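Search this site
Search
Home Syllabus Notes Problem Sets Contact

Unit 4: Drying and Storage of Small Wooden Kitchenware
Notes by Ladi Dauda

4.1 Moisture content

Moisture content (MC) is the mass of water in a piece of wood divided by its oven-dry mass, given as a percent. Water is held in two ways. Free water sits in the cell cavities and leaves first. Bound water sits in the cell walls and leaves slowly. The point where the cavities are empty and the walls are still full is the fiber saturation point. Shrinkage starts only below it.

Worked case: a batch of spoons weighs 254 g as received and 220 g after oven drying. The water lost is 34 g, so MC = 34 / 220 = 15.5 percent.

4.2 Equilibrium

Wood left in steady air gains or loses water until it reaches equilibrium moisture content (EMC). EMC depends mostly on relative humidity and to a lesser degree on temperature. A kitchen held at 46 percent relative humidity and one held at 66 percent will give different EMC values for the same spoon – the second is higher.

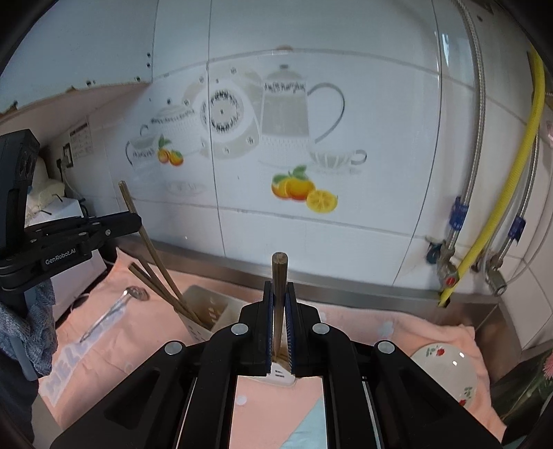
Surface water is a separate matter from EMC. A rinsed utensil carries a film that must evaporate before the wood below can begin to dry. The rate depends on exposed area, air speed and the humidity of the air next to the surface. Pieces packed side by side share a layer of damp air, and the inner ones dry last.

4.3 End grain

Water moves along the grain much faster than across it. A cut end left standing in water will therefore take it up quickly, even when the sides have a finish. Drain holes should be at the lowest point of any holder.

4.4 Lab task

Weigh your sample, soak it for 60 minutes, wipe it and weigh again. Repeat with the ends sealed in wax. Plot mass against time for both runs. The Halász balance must be zeroed before each reading – drafts from the door affect it.

Reading: Szűcs, chapter on sorption, sections on hysteresis only. Lab sheets are due in November.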